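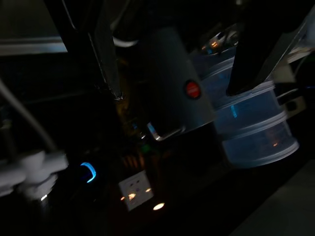 Blog > Work > The night bench

The arm on the late shift

June, by Heriberto Inga

We have had the arm at Treltex for long enough now that people have stopped walking round to look at it. It works mostly after hours with the lights down, over the bench where we keep the sockets, the stacking pots and whatever else has come in for sorting. The firm that sold it to us, Fokine, is very keen on the lights being down. Their man told us it saves on electricity. I asked him what the arm itself used and he said he would get back to me.

The job used to be done by hand by the late pair. You picked a thing up, looked at it, put it in the right tub and wrote down anything odd. Dull work, and I won't pretend anyone loved it. But the late pair also answered the phone, signed for the Bråten delivery and noticed when the back door had been left on the latch. None of that was in the job description, so none of it was in the sum when the managers worked out what the arm would save.

The target in the sales brochure was 640 items a night. Our best so far is 500, and that was a night of nothing but identical pots from Tosesport, which my nephew could have sorted with a mitten on. Give it a mixed load with cables in it and the number drops through the floor. Anything it isn't sure of goes into a grey crate, and the grey crate is waiting for us at seven in the morning.

So the work hasn't gone away. It has moved to the start of the day and it is all the awkward bits. Lourenço Sequeira, who did lates for years and now does mornings, put it to me like this: he used to get the easy ones as a rest between the hard ones, and now he only gets the hard ones. He also lost his late allowance, £52 a week, and I notice that figure did make it into the sum.

To be fair to the thing, his back is better. He told me so himself, and he sees his kids at teatime. One of the younger lads has been sent on the training and quite likes it, though what he has mainly learned is how to clear a fault and who to ring on a Sunday.

At the last meeting we were told the arm would be "100 per cent independent" by the time the next contract starts. I asked who would be emptying the grey crate. It has been put down as an item for the next meeting, under any other business.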